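Keeping a folding table in good condition

Wipe the top with a soft cloth and warm water with a few drops of dish soap. Do not use scouring powder, it leaves the surface dull and the stains come back faster.

Coffee and turmeric

Mix baking soda with water to a thick paste, leave it for ten minutes and wipe gently. My neighbor Bhavana Varma uses lemon juice for turmeric, but I did not try it on a colored top.

Legs that squeak

Put one drop of sewing machine oil on each joint. Open and close the legs five times, then clean the extra oil with paper.

Before the meal

Check that the legs are fully open before you put anything heavy. Two small tables are easier to carry than one big one.

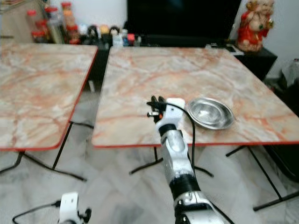
Marbled tops, black folding legs.

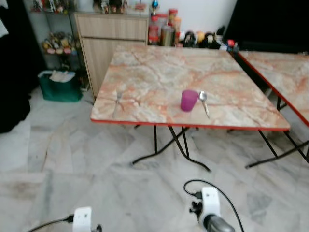

Storing

Keep the table folded in a dry place, with an old towel between the top and the wall. In June I take mine out and tighten all the screws again.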